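Ilta — notes de recrutement en football américain
Fichier LISEZ-MOI, version 2

Ilta est un petit jeu de données textuel sur les quarterbacks universitaires. Il contient 448 fiches d'observation, rédigées par des entraîneurs et des anciens joueurs qui ont regardé les matchs en entier. Chaque fiche concerne un seul joueur et un seul match. Le projet a commencé au club de Grestley, où Jana Nolte préparait déjà ce genre de notes pour ses propres besoins.

Contenu du dossier

fiches.csv : une ligne par fiche, encodage UTF-8, séparateur point-virgule.
joueurs.csv : la liste des 140 joueurs, avec un identifiant à la place du nom.
lexique.txt : les abréviations employées par les observateurs. À lire avant le reste, car « PA » ne signifie pas la même chose chez tous.

Champs principaux

id_joueur : identifiant stable entre les versions.
taille_cm : taille déclarée par l'université, pas mesurée par nous.
lecture : note de 1 à 5 sur la lecture de la défense avant le snap.
bras : note de 1 à 5 sur la puissance et la précision des passes longues.
pression : note de 1 à 5 sur le comportement dans la poche.
commentaire : texte libre, en français ou en anglais.

Méthode de notation

Les observateurs ont noté séparément, sans voir les notes des autres. Quand l'écart sur un champ dépassait deux points, Boyang Zeng a regardé de nouveau les actions concernées et il a fixé la note finale. Cela est arrivé pour environ 64 fiches. Les notes d'origine sont conservées dans les colonnes avec le suffixe _brut.

Limites connues

Les grandes universités sont trop représentées. Le champ « bras » est peu fiable pour les matchs joués sous forte pluie — nous conseillons de les filtrer avec la colonne meteo. Les commentaires sur la personnalité des joueurs sont parfois très affirmatifs ; ils donnent l'avis d'une personne et ne doivent pas servir à prédire un rang de draft.

Changements depuis la version 1

Correction des tailles saisies en pouces. Ajout de la colonne meteo. Suppression des fiches en double signalées en mars par Shigeru Kaneko.

Contact

Pour une erreur dans une fiche, merci d'écrire à Yulan Wan en indiquant l'identifiant du joueur et la ligne concernée.
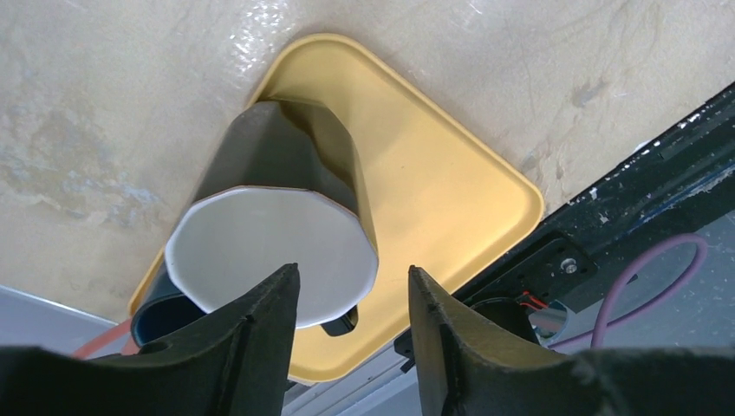
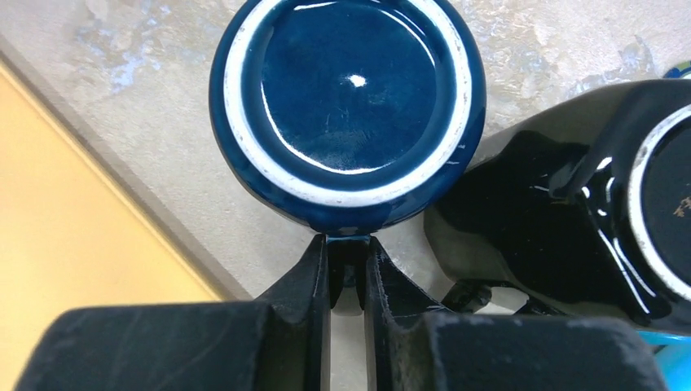

Plateau jaune (première photo) ; tasse bleu marine retournée (seconde photo).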